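December
Li-hua Hsiao

Speaker notes, part 3: open weaves and shade cloth

Start with the mill records. Harnier began weaving mesh in 1946, on looms set up for sacking. Point out that yarn count was logged per bolt, but tension was not. Pause for the chart.

Stripe in a mesh comes from the warp order. Changing it means rethreading, so mills ran long lots of one pattern.
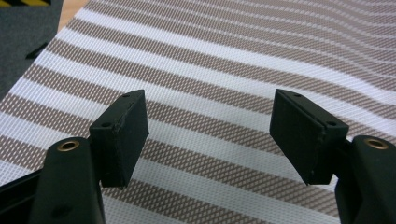 Next, shrinkage. The Pevitz samples were measured in two directions, warp and weft. Warp figures moved more after washing. Do not read out the table; refer people to the handout.

Mention that Zakmont used a different wash cycle, so its numbers go on a separate slide. Take questions on test methods before moving to coatings.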